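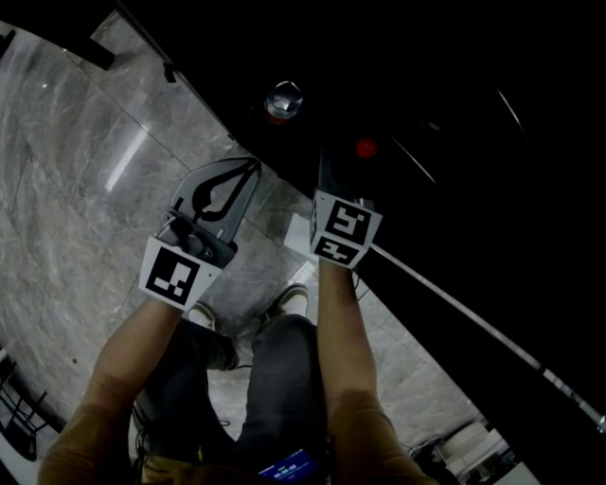

Floors are working surfaces, and we should furnish for them
By Xiuying Xie, Housing and Interiors Programme, Gindcombe
December 24, 2021

The guidance that most housing providers issue on the furnishing of shared rooms is concerned almost entirely with what happens at table height. It specifies the depth of a desk, the number of chairs to a table and the clearance behind each chair. On the floor it is nearly silent. It asks that the surface be durable and easily cleaned, and then moves on to lighting.

I wish to argue that this is a serious omission. A great deal of ordinary household work is done low down, with the knees bent and the feet flat. People sort papers on the floor, pack cases on it, assemble shelving on it and lay out the parts of whatever they are mending. They do so in homes with perfectly good tables. A table is usually occupied by something else, and it is seldom large enough for a task that has to be spread out.

In September the Programme completed a review of 118 shared rooms in the Gindcombe district, drawing on 1,808 comments left by residents over the preceding year. We had expected complaints about heating and storage, and we received them. We had not expected so many remarks about having nowhere to put things down. Several residents wrote that they had moved a sofa into a corridor for an afternoon in order to finish a job. One had done this so often that the corridor wall had been repainted.

The usual response is to buy another table. At the Tessier building, 11 folding tables were supplied at the residents' request. When my colleagues visited some months later, most were stacked behind a door. Residents explained that the tables were awkward to put up and took away the only clear part of the room.

What was wanted at Tessier was open floor, in good light, with a finish that could be wiped. This is a modest requirement and costs very little, but it does ask something of the people who draw up the plans. An empty area on a drawing tends to be treated as an area waiting for furniture. In my view at least one such area in every shared room should be marked as deliberately clear, and protected from later additions in the same way that a fire route is protected.

The finish deserves more thought than it generally receives. Glossy floors are popular with managers as they look clean and are quick to mop. They also throw back the light from windows and ceiling fittings, and a small screw or a pale washer is hard to find against the glare. A matt surface in a plain middle tone serves the person at work far better. The Mirex rooms were refitted on this principle, and I have heard no complaint about their appearance.

There is an objection, and it is a fair one. Many people cannot work at floor level, or should not be expected to. Older residents and those with poor knees need a surface they can reach from a chair. I accept this entirely, and nothing proposed here would remove a single table that is in use. The present guidance, however, serves one posture only. A low stool with a broad seat, or a firm mat, would extend the use of the floor to a number of people who now avoid it. The Undosent scheme keeps both in an unlocked cupboard beside the clear area, and its residents make regular use of them.

I would add a word on footwear — a subject on which house rules are often needlessly strict. A rule that shoes be left at the door may be sensible in a bedroom. In a room where people handle tools or heavy boxes it is poor advice, and the floor finish ought to be chosen to withstand outdoor soles.

The district's furnishing guidance is due to be revised in the coming year. The Programme will ask that floor area, finish and glare be given a section of their own, and that residents be consulted on the tasks they carry out in each room before any furniture is ordered.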